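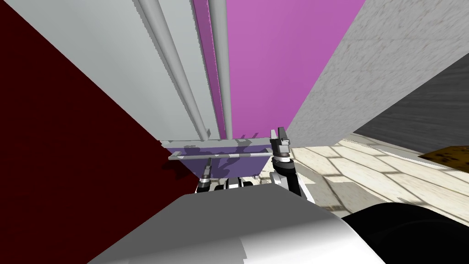

Section 4. Adding a crime novel to your Clisutus catalogue

This section explains how an author or small press enters a new mystery or thriller title. Allow one sitting for the work. A part-finished entry is kept until Friday and is then cleared.

4.1 Before you begin

Have to hand the final manuscript, the cover file and a blurb of no more than 785 characters. Titles in a series also need the series name exactly as it stands on the earlier books.

4.2 Entering the title

1. Sign in and open New Title.
2. Choose Fiction, then Crime. Select up to 2 subgenres, such as legal thriller or police procedural.
3. Type the title and, if there is one, the subtitle. Leave out the words "a novel".
4. Paste the blurb. Check that any italics have carried over.
5. Under Series, pick the existing name from the list. A new series, such as the Noonan Mysteries, is created with Add Series.
6. Press Save Draft.

Caution: once a title has been released to Umora shops, its series number can be altered only by written request.

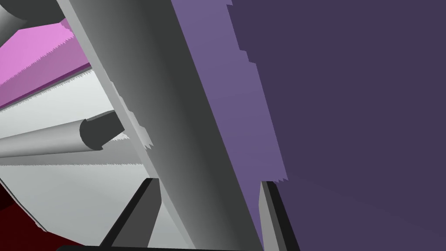 May the blurb name the killer if the book makes it plain from the first chapter?
The blurb may do so, provided that the Inverted Mystery box is ticked before the draft is saved.

4.3 Sample chapters

7. Open Extract and upload the opening pages. The shortest extract accepted is 864 words.
8. Read the extract through in Preview. Chapter headings should begin on a new page.
9. Press Submit.

Note: printed copies ordered through Stikport are supplied in cartons of 100. See Section 6 for part cartons and returns.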